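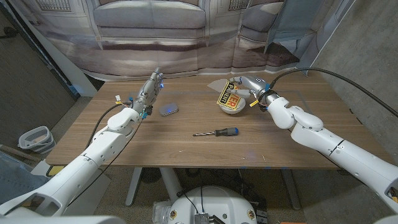
3.2 Rules for the shared tabletop

Publications > Technical papers > Bench practice for two-arm manipulators > Section 3

Figure 2. Two-arm station with a bowl held at the rim by the right hand. Faint blue tape marks a rectangle on the tabletop.

The rules in this section apply to stations of the kind shown in Figure 2, where two arms with multi-fingered hands work over a single table. They were drafted at Drinside and revised in May after comments from the Flelbridge site. They deal only with the layout of the table and the conduct of a session. Electrical safety and the emergency stop are covered in Section 4.

Working area. Each table shall carry a taped rectangle, and the operator shall treat it as the limit within which objects may be set down. Tape was preferred to a printed mat, as a mat can shift under a dragged object and take the reference with it. Where the tape has faded or lifted at a corner it shall be replaced before the next session, using the corner positions held in the station record. The tape is a guide for people. It has no effect on the motion limits, which are set in the controller and checked separately.

Objects and tools. The task list names every item permitted on the table. In Figure 2 a screwdriver lies in the centre of the table while the right hand holds the bowl. Such an item is allowed under these rules only if it is named in the task list. A tool used for adjustment and not named there shall be removed before the arms are enabled. Pointed tools that do form part of a task shall be placed with the shaft directed away from the operator's side. Srivastava stations used an earlier wording, 'no loose tools', which was dropped after operators read it in different ways.

Grasping at a rim. Open vessels may be held by the rim with one hand provided that the contents are dry and weigh less than the vessel itself. Folded card and paper meet this condition. If the contents stand above the rim, as the card does in Figure 2, the lift speed shall be reduced to 60 per cent of the normal setting. The second hand shall stay clear of the vessel until the lift is complete.

Idle arm. An arm with no part in the current step shall be parked with its fingers raised and the palm clear of the tabletop. A hand resting on the surface loads the finger joints and can hide small objects from the head camera. Parking positions are stored for each station and shall not be taught by hand during a session.

Cables. Cable loops at the wrist are permitted, but the loop shall not touch the tabletop at any point in the planned motion. The operator shall run each arm through its full reach at low speed 3 times at the start of the day and watch the loop throughout. Tags and connectors near the wrist shall be secured if they can swing into the path of the fingers – tape is acceptable for this, cable ties are preferred.

Records. Any departure from these rules shall be entered in the session log with the name of the operator. The present wording was approved by Darren Ackroyd for Sevateck on 11/27/22 and replaces the draft circulated with the first version of this paper. Two points remain open: the treatment of soft containers, and whether the reduced lift speed should also apply when the vessel is lowered.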